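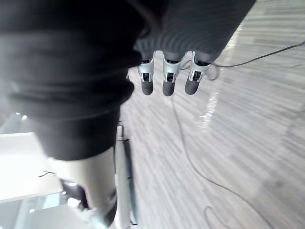 Wiring a Work Light to a Truck Headboard

A rear-facing work light makes coupling up and strapping down a lot easier in December, when it is dark by the time most drivers reach their last drop. These steps cover one LED work light on a 24 volt truck with a steel headboard. Allow an afternoon for the job.

What you need

Work light with bracket, two-core cable, inline fuse holder with a 5 amp fuse, a relay, a dash switch, heat shrink, cable ties and a rubber grommet. We used the Skurex 769 lamp, which comes with its own stainless bolts.

Step 1. Disconnect the battery

Turn off the isolator if there is one, then take off the negative lead. Wait a few minutes before touching any wiring.

Step 2. Mark and drill

Hold the bracket in place and check that the cab can still tilt without hitting it. Mark the holes, center punch them and drill a small pilot hole first. Paint the bare edges before the bolts go in.

Step 3. Run the cable

Follow the factory loom down the chassis rail and tie the cable every 18 inches. Keep it well away from the exhaust and the air lines. Leave a loop of slack at the cab pivot, some 7 inches deep. Fit the grommet where the cable enters the cab.

Step 4. Connect the relay

Battery feed goes through the fuse to terminal 30. Lamp goes to 87, switch to 86, ground to 85. Put the fuse as close to the battery as you can. Ground the lamp to clean metal.

Step 5. Test

Reconnect the battery and switch on. If the lamp flickers, check the ground first. Tilt the cab once and look at the loop before tying off the last of the cable.

Work lights must be off on the road, so fit a switch with a warning lamp.

Written by Valentin Chiriac. Wiring checked by Anjana Mridha.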